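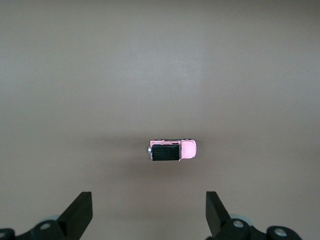

Stosanton Small Wheels Club -- Gallery Page

We love little cars, and December has been a very good month for them! Our shelf at the Lenell Street hall is up to 98 cars now, and this page is for the ones that members keep asking to see up close.

First, the pink off-roader. Look at the ridges running the length of that black roof! Josué Quintana spotted them before anyone else and has been talking about them ever since. The hood is a lovely pale bubblegum color, and there's even a tiny side mirror poking out by the windshield -- easy to miss on a car this small.

Kelly Camargo says boxy is best, and I'm with her all the way. Square corners, short pillars between the little side windows, pink right up to the trim. What's not to like?

Next, the pink car out on the big brown worktable, with the open cyan bin close by. Pink and cyan look terrific together, and Miroslava Vávra wants those two colors for our next club banner (she has my vote).

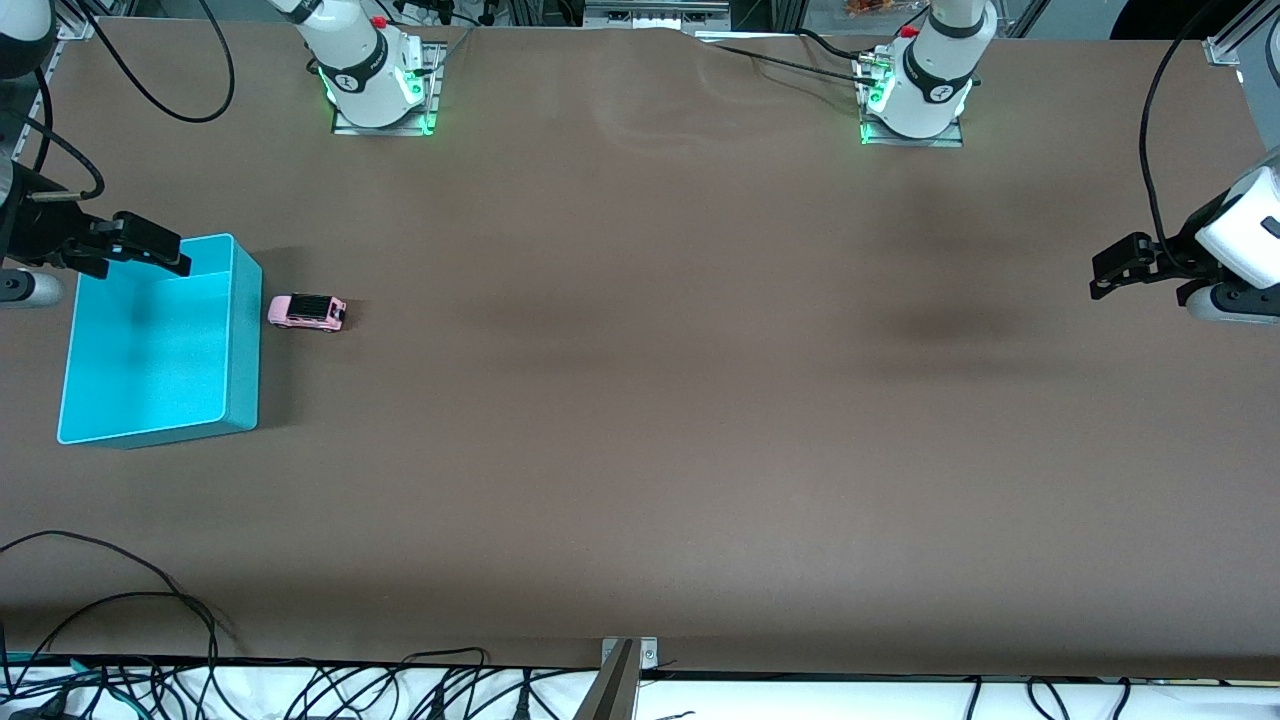

Coming to the next show and tell

Bring one car, any color, and a story to go with it. Doors open at 6:30 p.m. and we have seats for 20. Cauã Rangel is bringing his green tow truck, and Ebise Tesfamariam has promised us a fire engine with a working ladder!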